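Right gripper lags leader arm during teleop, spoon-to-mug task
Status: open
Reported by: Kwaku Essien
Assigned: Thirumalai Rajan

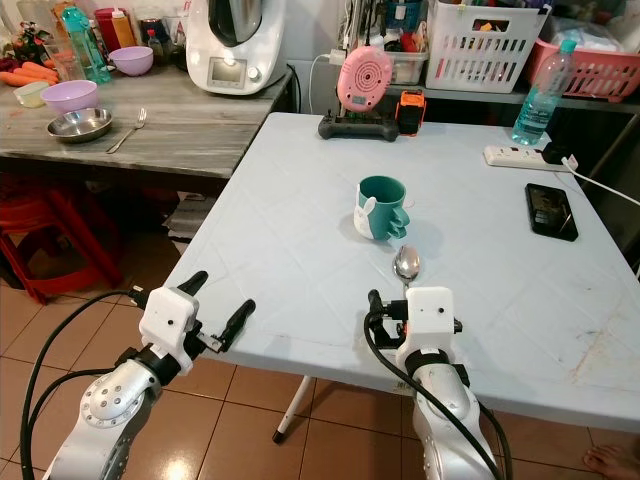 Head cam, Gatora station. Spoon and mug on the table, both arms in view.

Kwaku: Teaching spoon into mug by remote. Left arm tracks fine. Right one trails my hand, worst on the wrist turn, then catches up all at once. Lost 2 demos to it before lunch, spoon knocked off both times. Rest of the set saved ok, 72 episodes.

Thirumalai: Which leader handle? And did you recalibrate after the December update

Kwaku: The Navarro one, right side. No recal, didnt know we had to.

Thirumalai: Do that first. Arms folded, hold home 30 seconds, then save. Send me the log after.

Kwaku: Done. Wrist is better. Still a jump when I close the gripper slow. Log attached, delay column spikes to 300 ms on right, left stays flat.

Florencia Garrido: Had the same on the Cirberg pair. Was the cable at the right wrist, connector half out. Power down before you touch it pls

Kwaku: Reseated it. Ran the task five times, no jump on four. Fifth one stuttered near the mug handle.

Thirumalai: Swap the cable then. Spare in the Zullow box, ask Rizwan. Dont record anything for training untill its swapped, and flag todays episodes where the wrist jumps. Max wants to look thru them before they go in.

Kwaku: Ok. Flagging now, cable after. Leaving ticket open.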